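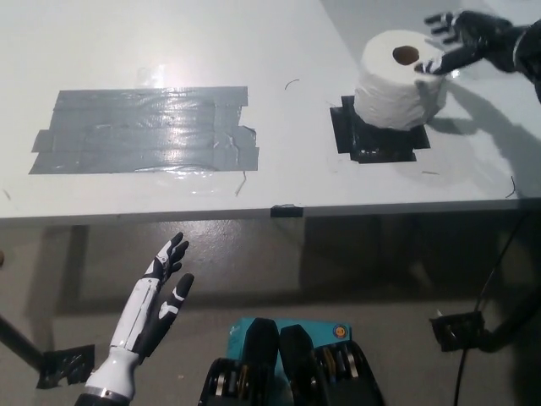

Section 4: Setting Up a Two-Player Game

Harnia can be played by two people on one console from the moment the opening chapter is finished. The second player takes the role of Ingvarsson, the ferryman, and can join or leave at any save lantern. Both players share one screen, so sit where each of you can read the health bars in the lower corners. If the controllers rest on a table during long talking scenes, put a patch of tape under each one, like the gray and black patches on the white tabletop, and the sticks are less likely to get bumped when a pad slides. Tape with a glossy finish can throw light back at you from an overhead lamp, so keep it out of your line of sight to the TV.

Before you start

You need two controllers, one player profile with the opening chapter completed, and a free save slot. The second player does not need a profile. Guest players keep no trophies and no costume unlocks.

Adding the second player

1. Load your saved game and walk to any lit save lantern. Unlit lanterns will not work.

2. Press the menu button and choose Travel Party.

3. Select Invite Local Player. The words "Waiting for Player 2" show at the top of the screen.

4. Turn on the second controller and press any face button. If nothing happens within 15 seconds the invitation closes and you have to start again from step 2.

5. The second player picks a weapon from the ferry chest. The boat hook is the default and has the longest reach. The net can hold small enemies in place but does very little damage.

6. Choose Confirm on both controllers. Ingvarsson appears beside the lantern.

Note: Ingvarsson joins at the same level as the first player, up to level 42. Past that he stays at 42 and has to earn the rest.

Sharing the screen

The camera follows the first player. When the second player falls too far behind, a bell rings twice and Ingvarsson is moved to the first player's side. He cannot be hurt during the move, but anything he was carrying (barrels, oars, the lamp oil) is left where he dropped it. To give the camera to the other player, both players hold down the left stick together until the bell rings once.

Caution: Do not change the camera owner on the rope bridges in Plondberg. The bridge counts as empty for a moment and may drop both players. You will restart at the last lantern, and rope ladders you had already lowered will be back up.

Coins, keys and food

Coins go into one purse that either player can spend. Keys are shared as well. Food and potions are not. Whoever picks them up keeps them, with 10 slots each. To hand something over, stand next to the other player, open the bag, highlight the item and press the button shown beside Give. Quest items can't be given away.

If the second player leaves, everything in Ingvarsson's bag goes to the ferry chest. The chest can be opened from any dock.

Saving

1. Bring both characters to a lit lantern.

2. The first player selects Save. The second player has no save menu.

3. Wait for the flame to turn blue. Do not turn off the console while it is still yellow.

Harnia also saves by itself at the start of each chapter. This automatic save uses its own slot and does not write over yours.

Difficulty with two players

Common enemies have the same health in either mode. Bosses have more, and the Salt King in chapter 19 gains a second attack that is only used against pairs. When he raises both arms, stand apart. Players who find this fight too hard can change to Calm Waters in the options menu at the lantern outside his gate. You can change back afterward, but the chapter will be marked Calm in your log.

If one player falls, the other can bring them back by standing over them and holding the action button. This costs one lamp oil. With no oil left, both players return to the last lantern.

Problems and fixes

The second controller moves the first player's character. Both pads have been given the same number. Turn them both off, turn on the first player's pad, wait for its light to stay steady, then turn on the other.

Invite Local Player is grayed out. The opening chapter has not been finished on this save, or there is an enemy close by.

Ingvarsson is missing after loading. Saved games always open with one player. Repeat the steps under Adding the second player. His level and equipment are kept.

The text is too small on a shared screen. Go to Options, then Display, then Text Size, and choose Large. The setting applies to both players.

For playing with a friend on another console, see Section 5.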